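4.2 Changes in the sorting and folding task

Before the arm was introduced at the Trelau site, returned sportswear was emptied from the bags, paired by set, and folded by the same person. The Dunevis system divides this work. An attendant lays the garments of one set on a padded seat, the arm handles them one at a time, and the attendant inspects the result. Caruso (Section 2) describes this as a move from handling to checking. Our observations support that account only in part, as attendants continued to handle garments in most cycles.

We logged 703 cycles over 33 shifts. In 107 of these the attendant stepped in before the arm had finished, most often to move a garment or open out a sleeve. Figure 3 shows a set as it appears from the wrist camera. The jersey lies flat and folded while the shorts are bunched, with the elastic waistband gathered at one side. Attendants reported that bunched items took more of their attention than flat ones, and several began to smooth them by hand before starting a cycle. This step does not appear in the written procedure.

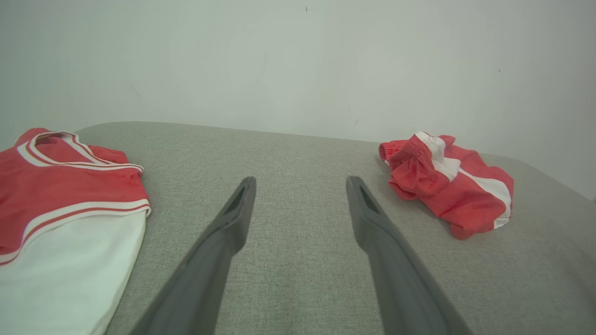 Figure 3. Wrist camera view of a red and white jersey (left) and shorts (right), gripper open.

The placement of garments also became a matter of skill. Under manual work, position on the seat had no bearing on the outcome. With the arm, attendants learned which areas it reached reliably and kept the middle of the seat clear for folding. New staff were taught this by coworkers, and it took most of them 2 shifts to stop correcting their own layouts.

Garments near the rounded end of the seat were a separate problem. When cloth lies against the curve, as at the lower left in the second wrist view, the arm has a wide stretch of bare upholstery beneath it and the item is well off to one side. The Leone planner treats such an item as present but does not rank it for pickup. Attendants differed in how they responded. Some waited for the planner to report a fault, and others moved the item at once, which the log recorded as an interruption.
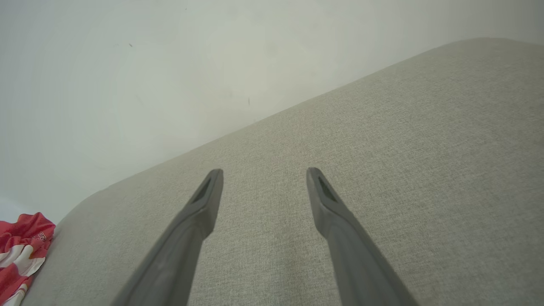

4.3 Pace and waiting time

Cycle time under the Skerix controller was fixed by the arm, and attendants could pause it but could not speed it up. Those who had worked fastest by hand were the most likely to describe the new pace as tiring. Waiting periods were too short for other duties and were usually spent watching the gripper.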